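Holtura block set: README

Holtura is our collection of pictures of big, bright blocks being sorted and laid out on a tabletop, and we love how cheerful it looks!
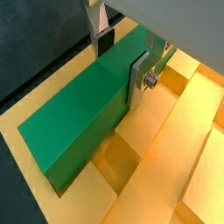
Version Eramo has 900 pictures, 624 of them with notes on block colour, all checked by Jyoti Kandpal. Long pieces are noted as bars, whatever their colour.
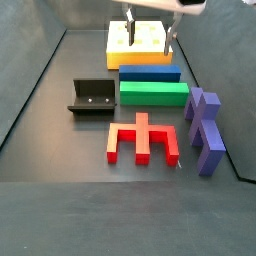
Do the notes cover blocks that touch?
Each bar gets its own line, even when it lies right up against its neighbour.

Last updated: October 29, 2021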